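Momatberg : « Un bail de commerce se renégocie sur les charges »

Le centre commercial Momatberg change de stratégie locative. Grivell, société de conseil mandatée par le propriétaire Mondby, reprend l'ensemble de la commercialisation et de la gestion technique des baux. Entretien avec la direction de l'asset management de Grivell, dans ses bureaux, un vendredi en fin de matinée.

Le mandat porte sur 2,024 m² de surfaces vacantes ou arrivant à échéance, répartis sur deux niveaux, et sur la refonte de l'état locatif complet. « Nous avons repris un dossier dans lequel coexistaient trois générations de contrats, explique la direction. Certains preneurs payaient un loyer fixe indexé, d'autres un loyer variable avec minimum garanti, d'autres encore un loyer forfaitaire charges comprises. Pour un bailleur, c'est ingérable au moment de la reddition annuelle. » 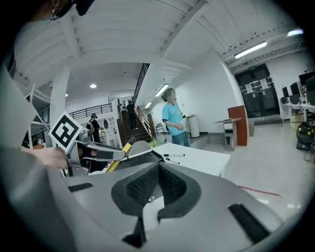
Dernière mise à jour de la page : juillet

La première tâche a consisté à remesurer. Les surfaces portées aux baux ne correspondaient pas toutes aux mêmes définitions : surface utile brute pour les contrats les plus anciens, surface de vente pour quelques autres, surface GLA pour les plus récents. L'ensemble a été converti en GLA, réserves comprises. « L'écart joue dans les deux sens. Un preneur voit sa quote-part de charges augmenter, son voisin la voit baisser. Tant que le bail court, nous appliquons la surface contractuelle. La surface remesurée n'entre en vigueur qu'au renouvellement, ou par avenant si le locataire le demande. »

Les cloisons séparatives ont aussi été relevées. Sur le niveau bas, une partie d'entre elles ne montait que jusqu'au faux plafond, avec un plénum commun à plusieurs cellules. La reprise jusqu'en sous-face de dalle est prise en charge par le bailleur et programmée cellule par cellule, lors des changements de locataire.

La question des charges occupe l'essentiel des échanges avec les enseignes. Le budget du centre distingue désormais les charges communes générales, les charges spéciales par niveau et les dépenses propres aux cellules de restauration, dont l'extraction et le bac à graisse. « Auparavant, le nettoyage des gaines d'extraction était réparti sur tout le monde. Un opticien contribuait à une prestation dont il n'avait aucun usage. Il nous l'a dit, et il avait raison. »

Le plafonnement des charges, demandé par plusieurs enseignes nationales, n'a été accordé que pour les postes que le bailleur maîtrise : honoraires de gestion, gardiennage, espaces verts, nettoyage des mails. L'énergie, les assurances et la fiscalité foncière restent au réel. « Plafonner l'énergie revient à faire porter au propriétaire un risque de marché qu'il ne peut pas couvrir sur la durée du bail. Nous préférons fournir des relevés par sous-compteur et laisser le preneur contrôler. »

Les sous-comptages étaient incomplets. Le centre est alimenté par une production de froid unique, et les débits par cellule n'étaient pas mesurés. Des compteurs d'énergie thermique sont en cours de pose sur chaque dérivation. Les premiers relevés serviront de base au budget prévisionnel, sans facturation rétroactive.

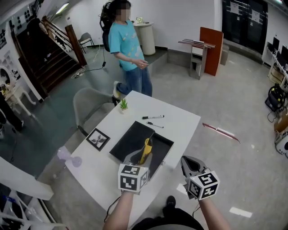
Pour les loyers, Grivell a retenu une structure binaire sur toutes les nouvelles signatures, avec un minimum garanti et un pourcentage du chiffre d'affaires hors taxes. Le taux varie selon l'activité. La difficulté tient à la définition du chiffre d'affaires. « Les commandes en ligne retirées en magasin sont incluses. Les retours d'articles achetés en ligne et rapportés en boutique ne sont pas déduits, sauf si la vente initiale avait été comptabilisée dans le point de vente. Cette clause nous a pris plus de temps que tout le reste du bail. »

Les déclarations sont mensuelles, avec un état certifié en fin d'exercice. Le bailleur conserve un droit d'audit. Les frais de vérification passent à la charge du preneur si l'écart constaté dépasse un seuil inscrit aux conditions particulières, que la direction ne souhaite pas communiquer.

La durée ferme est l'autre point de friction. Mondby souhaitait des engagements longs, pour des raisons de financement ; les enseignes demandent une faculté de sortie à l'échéance triennale. Le compromis passe par les travaux. Lorsque le bailleur participe à l'aménagement, la sortie anticipée déclenche le remboursement de la part non amortie, calculée de façon linéaire. Sans participation, la faculté de résiliation triennale est maintenue. « Les deux formules figurent dans notre grille. Le preneur choisit avant l'envoi du projet de bail. Nous ne rouvrons pas ce point ensuite. »

L'enseigne d'équipement de la maison Oda est la première à avoir signé selon ce cadre. Elle occupera 2,447 m² au niveau haut, par extension de son implantation actuelle, une opération comptée à part du mandat de recommercialisation. La cellule est livrée brute, fluides en attente, dalle sans revêtement, façade à la charge du preneur sous contrôle du cahier des charges architectural. Le calendrier prévoit une mise à disposition anticipée pour travaux, avec charges mais sans loyer.

« L'extension a exigé de déplacer une issue de secours et de recalculer les unités de passage du niveau, précise la direction. Le dossier de sécurité a été déposé avant la signature, avec une condition suspensive. Un preneur de cette taille ne s'engage pas sur un plan qui peut être refusé. » La surcharge d'exploitation admissible de la dalle a aussi été vérifiée pour la zone de réserve, où Oda prévoit des rayonnages hauts. Une bande le long de la façade nord reste limitée en charge et sera affectée à la circulation.

Du côté des petites cellules, la demande se concentre sur les formats de 40 m², que le centre ne proposait pas. Deux boutiques profondes du niveau bas seront redécoupées. L'opération coûte cher au mètre carré : chaque lot doit recevoir son alimentation électrique, son évacuation et son rideau métallique. « Le loyer facial est plus élevé, mais il faut le rapporter à la rotation. Sur un petit lot, la vacance entre deux occupants pèse vite davantage que le gain de loyer. Nous avons modélisé les deux cas avant de proposer le redécoupage. »
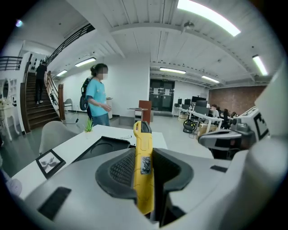
Poignée de préhension à patins gris sombre, avec un élément jaune vertical au centre.

Les baux dérogatoires sont traités séparément. Ils servent à occuper les cellules dont les travaux ne sont pas encore programmés, avec un loyer réduit et une provision de charges complète. Leur durée cumulée est suivie dans un tableau dédié, pour éviter qu'un maintien dans les lieux après l'échéance ne fasse naître un bail statutaire. Le congé de fin d'occupation est préparé dès la signature et la remise des clés fait l'objet d'un procès-verbal.

Le dépôt de garantie a été uniformisé à 3 mois de loyer hors taxes, ajusté à chaque indexation. Les garanties bancaires à première demande sont acceptées en remplacement, à condition que leur terme dépasse celui du bail. « Nous avons retrouvé des garanties échues dans le dossier repris. L'ancien gestionnaire les avait classées sans suivre les dates. Elles sont maintenant dans l'échéancier, au même titre que les attestations d'assurance. »

Reste l'indexation elle-même. L'indice des loyers commerciaux remplace l'indice du coût de la construction à mesure des renouvellements. Les clauses ne jouant qu'à la hausse, présentes dans plusieurs anciens contrats, ont été retirées des projets en négociation. Les trimestres de référence sont alignés, ce qui permet d'émettre les appels en une seule série.

Interrogée sur le taux d'occupation visé, la direction ne donne pas de chiffre. « Un taux physique ne renseigne pas sur la qualité du revenu. Nous remettons à Mondby un état trimestriel qui sépare les loyers encaissés, les franchises en cours et les impayés. Les discussions portent sur ce document. » Le prochain état intégrera pour la première fois les relevés des compteurs thermiques du niveau bas, ceux du niveau haut étant attendus après la livraison de la cellule Oda.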